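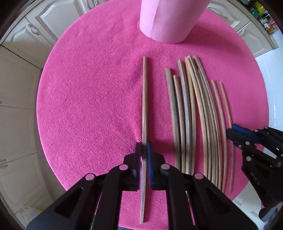 August, late, and the dishwasher is still going so I may as well write this down before I forget which pads were which.

I have had chopsticks on the brain for the better part of a month now. It started when Ghassan came by with the new pads from Calthorpe and said, in that mild way he has, that anything can pick up a sponge. He was right, of course. We had spent most of July congratulating ourselves over sponges and mugs and a bag of rolls, and every gripper we tried looked wonderful. So out came the sticks, and within an hour I had taken back most of the nice things I had said in this diary about the Farah linkage.

The trouble with a stick on a tablecloth is that there is so little of it to get hold of. You come straight down with the jaws open on either side, and you have to decide how low to go. Too high and the pads close above the stick and meet each other with a sad little click. Too low and you push into the cloth, and then the cloth comes up too, in a pinch, like somebody grabbing the back of your shirt. I did that so many times this morning that I started smoothing the pink cloth between tries without noticing I was doing it, the way my grandmother used to at the end of dinner.

I do love that cloth, by the way. I tried the bare tabletop first and the sticks skated off the moment a pad touched them on one side before the other. The ribbed weave holds them just enough. Ghassan thinks this is cheating. I said people eat off tablecloths, and he said people also eat off tables, and we left it there and had coffee.

So, the pads. I want to get this down properly because last week's notes were useless (I wrote "blue ones better" and nothing else, and there are three kinds of blue ones).

The Calthorpe pads are the softer ones. They give when they close, and the stick sort of settles into them, which is lovely for holding on. Once a stick is in there it stays in there. I carried one the length of the kitchen and waved it at the window and it never turned. But they are a bit thick at the tips, and when the sticks are lying side by side I can't get one jaw down between neighbors without shoving the whole bundle over. This afternoon I pushed the lot of them almost off the table before I gave up and started moving one out to the middle by hand. That is the easy version, one stick by itself with clear cloth on both sides, and I am allowing myself the easy version until the end of the month.

The Nustton pads are harder and thinner and they get into gaps beautifully. I was so pleased with them for about twenty minutes! Then I noticed that if I caught a stick anywhere but near the middle, the heavy end would swing down slowly, like the hand of a clock, and by the time I reached the far side I was holding something that pointed at the floor. You can squeeze harder, and I did, and the stick pops out. Round ones pop worse than flat ones. The sticks with flat sides are a dream with either set of pads, as long as you happen to meet them on the flats and not on the corners.

I have kept a tally this time, in pencil, on the back of the pharmacy calendar. Out of 171 tries with the Nustton pads on a single stick, 37 were drops, and nearly all of those were in the carrying and hardly any in the picking up. I had imagined it would be the other way around. I haven't done as many with the Calthorpe pads yet, so I won't put the two side by side, however much I would like to. Ghassan would only ask.

Then there is the business of using two at once. It sounds so sensible, one hand to hold the bundle steady and the other to take a stick away from it, and that is more or less how I would do it with my own fingers. With the grippers I find my right hand wanders. I get so wrapped up in lining up the left that the right one drifts in and nudges the sticks at the outside, and then they roll and the whole thing has to be laid out again. Ghassan watched me do this a few times and suggested I rest the right wrist on the edge of the table. It helped a great deal, and I was a little cross that I hadn't thought of it.

The linkage deserves a word as well, after I was so rude about it. The Farah closes evenly, I will give it that, both jaws coming in at the same pace, and when you are straddling something as thin as a chopstick you do feel the difference. The older Clostis one always had a lazy side, and you learned to aim off to allow for it, and then you had to unlearn it again the next day with something else. What bothers me about the Farah is how wide the arms are when it is open. Looking down through the camera, the lower half of my view is mostly gripper, and the near ends of the sticks vanish behind it. I find myself leaning and tilting to check, which of course moves the jaws. I wonder about mounting the camera a touch higher. I wonder also whether I would get used to it, as one gets used to new glasses.

We are at 1,964 recordings for the summer, all objects together. Ghassan has it in his notebook that we had wanted 3,952, and I would like to know who picked a number like that, because I suspect it was me.

My thumbs are sore tonight. The trigger on the right one is stiffer than on the left, and I keep meaning to swap the spring and then keep not doing it. There's a bag of springs somewhere in the hall closet, under the vacuum hose I think.

Tomorrow, early, while the light is good: the Calthorpe pads again, single stick, a proper tally. After that I want to try shaving one pair down at the tips with the fine sandpaper, maybe only a hair, to see if they will go between two sticks without the shove. Ghassan said I would ruin them. He also left me two spare pairs on the windowsill on his way out, so I think he is curious too.

Must buy more pencils, and milk.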